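Reading time: 3 min

1/ A thread on the Asovbridge flood map, as plenty of people have been sharing it without the notes that go with it. I helped check parts of it on the ground, so I'll stick to what it shows and what it doesn't.

2/ The map is made from radar passes by satellite. Radar works through cloud and at night, so it can be used while the rain is still falling. An ordinary photo from orbit would have shown us the top of a cloud for most of last week.

3/ Still water is smooth. It bounces the radar signal away from the satellite and comes out dark. Rough ground, crops and buildings send more of it back. The team compares a pass from before the flood with one from during it, and marks the places that went dark.

4/ The map marks 588 hectares as flooded. That covers the river meadows, the lower end of the Bestell road and most of the fields behind the sewage works. It leaves out the river itself and the two old gravel pits, which are under water all year.
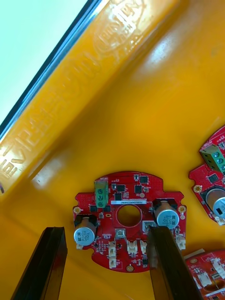 5/ Can the map tell you if your own house was flooded? Only as a rough guide. Each square on it is 14 metres across, so a house and its garden may share one square with the street. Use it to see which streets to check first, then go by what was found at the door.

6/ Streets are the hardest part. Walls send back a strong signal, and when there is water at the foot of a wall the signal can get stronger still. A flooded terrace can look brighter than a dry one. The first version missed nearly all of Aryee for this reason.

7/ Ohemaa Nutsugah, who ran the processing, redid Aryee using a second method that looks at how much the signal has changed between passes, bright or dark. That picked up the streets near the bridge. Those are the hatched areas, and they are marked as less certain. Please don't crop the key off when you share it. 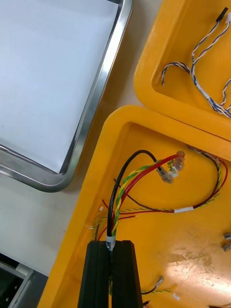
Brastitz, Wed 8 November

8/ We spent today walking the edge of the water line with printed copies of the map. Nives Bianchini took the north bank and I took the south. We looked for silt on fences, flattened grass and marks on walls, and wrote down how far each one was from the line on the map.

9/ On the south bank the line was good. Most marks were within one square of it. The worst miss was a car park by the Brastitz depot, which the map shows as flooded. Smooth tarmac can look just like water on radar, and there was no silt there at all.

10/ The north bank was poorer. There is a belt of trees roughly 900 metres long where the map shows dry ground, and Nives found silt right through it. Leaves and branches hide the water underneath. A longer radar wavelength would do better – we didn't have one for these dates.

11/ It doesn't show depth either. Ankle deep and over your head are the same colour. If you see a version with shades of blue on it, somebody has added those, and I don't know from what.

12/ The next pass is in 8 days. By then most of the fields should have drained, so it will be more use for finding where water is trapped behind the banks. The corrected map will have the car park taken out and the tree belt hatched.

13/ If you live along the tree belt and have a wall or fence with a clear mark on it, a height above the ground and the nearest house number is all we need. Replies here are fine.

Related
Why radar maps have speckles
Reading the key on a flood map
The April high water at Bestell: what the river gauges recorded
What a satellite pass time means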